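Second interim report, motor handling cell
Kastau site, for the Thygesen program office
Grant line: automation and the changing bench job

Short version first, details under. Cell is running, not at the hours we promised. People side is ahead of the technical side, which I did not expect when I wrote the proposal. Spending on plan except for cabling, see below.

What we said we would do this period: get the arms working with the sectioned motor, move two bench jobs over to the new rota, and finish the first round of operator training. First one done, second one done, third one mostly. The night crew still has the last module to go.

The sectioned motor is the one the training group uses for new hires. Windings and rotor are open to view, so an operator can see what the fingers are getting near before anybody lets them loose on closed units. The cover plate with the circuit board is the hard part. Round, flat, not much to hold. Most of this period went into that.

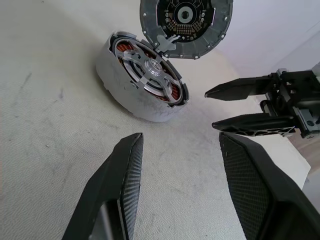

Kastau, August

Where we are on the work itself. Operators have now logged 244 supervised attempts at the motor task. I am not putting a success rate in this report, the way we score an attempt changed halfway through and the two halves don't compare. The rate under the new scoring goes in the next one, once there is enough of it.

Finger pads: patterned type stays. Operators asked for it and I agree. We'll look at wear next period.

Tiltusix (the scheduling software) is in and the shift leads like it more than I do. It tells people which station they are on and for how long. Complaint from the floor was that it moved people mid-task. Fixed now, it waits for the operator to sign off the task first. Should of been like that from the start.

What changes for the staff. This is what your office asked me to spend more room on, so:

The old bench job was picking up motors and turning them over, all shift. Wrists and shoulders. We had 11 people on it at the start of the grant and none of them have been let go, which was the condition and still holds. Nine have moved to the cell as operators. The other two asked to stay on hand inspection and did.

Pay grade for operators is settled. It took too long. People were doing the new work on the old grade for most of spring and they were right to be annoyed about it. Back pay has gone through.

What they tell me in the check-ins: less sore, more tired in the head. Watching an arm do something slowly wrong wears you out in a different way than lifting. Several said they miss talking across the bench, since the stations face different ways now. We tried shorter turns at the controls with a swap in between, that helped, and the swap is now built into the rota. A couple of the longest serving people have turned out to be the best at setting up, they know how a motor wants to sit. They now write the setup sheets. Before it was engineering writing them and the floor ignoring them.

Not everyone is happy. One shift feels the training was rushed and that they were signed off before they were ready. I looked at the dates and they have a point. Those operators are getting the second module again, paid hours, on the day shift where there's more help around.

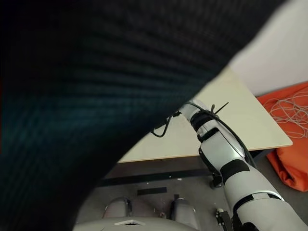
Cable routing is the overspend. The original budget had nothing for strain relief or spare runs and we have now spent nearly 2,000 over on that line. I would like to move it across from travel, which we have hardly touched. Need a yes or no from you on that before the next order goes in.

Housekeeping around the stations is the other thing. Cable ends up on the floor and on top of whatever else is there, and the walkways get narrow. Operators raised it before the safety walk did. Hooks and bins are ordered, and teh end of shift checklist has a line for it now. Will check that people have time to do it and that it isn't just a line.

Wurnine, the second site, is still set to take the same layout. They want our setup sheets and the rota. I'd hold the layout back until we've turned the stations so operators can see each other. No sense copying the part people like least.

Next period
Finish night crew training
Repeat of module two for the one shift
New scoring, with numbers
Turn the stations
Pad wear check
Visit from Wurnine, operators to host it, not me

Asks
Decision on the travel to cabling move
Confirmation that the no layoffs condition carries into year two in writing, people keep asking me and I want to be able to show them something

Timesheets and the training log are with the finance copy.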